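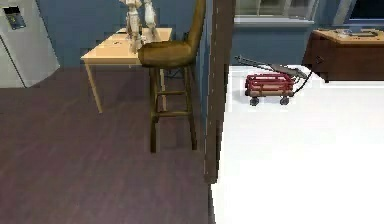 Home Helper Simulation Project
Final report, Quinlan team

Team: Lâm Võ, Kylie Fairweather, Corey Baxter, Shayne Costigan
Advisor: Babak Farahani
March 1, 2021

What we wanted to do

Our robotics club picked indoor navigation for this year's project, and we were thrilled when Mr. Farahani said we could do the whole thing in simulation. Our goal was to get a virtual robot to start in one room, go through a doorway, find a target in the next room and stop beside it without bumping anything. We named the program Brulach, after the street Corey lives on.

The test house

Kylie built the house and called it Skallelside. The kitchen side has a dark wood floor, a refrigerator, a table and a tall bar stool with a back. On the other side of the doorway the floor is bright white, with a desk against the blue wall and a little red wagon as the target. We love that wagon! Its long gray handle made it much harder than the plain box we used at first, and there's a black cord on the floor near it too.

How the program works

Brulach has two parts. The first looks at the rendered view and labels what it finds. The second takes those labels and plans a path on a grid. Shayne wrote the labeling part and Lâm wrote the planner, and then all of us spent an entire afternoon figuring out that they disagreed on which way was left.

We trained the labeler on 440 rendered views and kept 100 more for testing. Before each batch Kylie moved the viewpoint and changed the lighting, so the program couldn't just memorize one spot.

Results

In the final version, the robot reached the wagon in 81 of our 100 runs. Our first version managed 34, so we were jumping up and down (on a video call, but still). Most of the failures came at the doorway. The white floor is so bright that the labeler sometimes took it for a wall, and the robot stopped and waited. Thin things were the other big problem - table legs, stool legs and that wagon handle.

What we'd change

We would tone down the light in the second room only after saving a copy of the bright one, as we still want to beat it. Lâm wants to try a finer grid for the stool legs. Corey is already working on a second target for the Dulham student showcase in April, and we'll be running the demo live there.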